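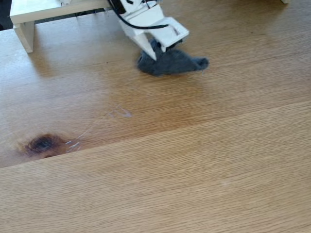
Welstead Open Water Club submits this report to Fundport for the second period of the Safer Shores grant. The grant supports beginners' sea swimming and bodyboarding at Welstead beach, together with the repair of the changing hut. Swimmers now leave wet kit in the hut between the morning and evening sessions, and the kit list has been extended to include a plain dark grey cloth, of the kind that may be left crumpled on a wooden surface without harm, for wiping down boards and goggles. The list is issued to all new members on joining.

Participation

In the period under report 71 people completed the beginners' course, of whom 9 were aged over sixty. The Wednesday evening session remains the most heavily used and has had a waiting list since June. The Saturday family session was below target in the first month and has since been moved to a later start to suit the tides.

Expenditure

Spending to the end of August was £3,564. Of this, £1,910 was paid to Mendoza Marine for wetsuits in junior sizes and two rescue boards. The remainder covered instructor fees, beach permits and first aid training. No money has been moved between budget headings.

Changing hut

Zukov Joinery has replaced the seaward door and the lower steps. Work on the roof was put back by high winds and will be done before the winter programme opens. The club has agreed with the harbour office that the slipway may be used for launching until the work is finished.

Matters for the funder

The club asks Fundport to approve an extension of one month to the hut repairs, at no extra cost. Safety records for all sessions are held at the clubhouse and may be inspected on request. The final report will include the results of the members' survey.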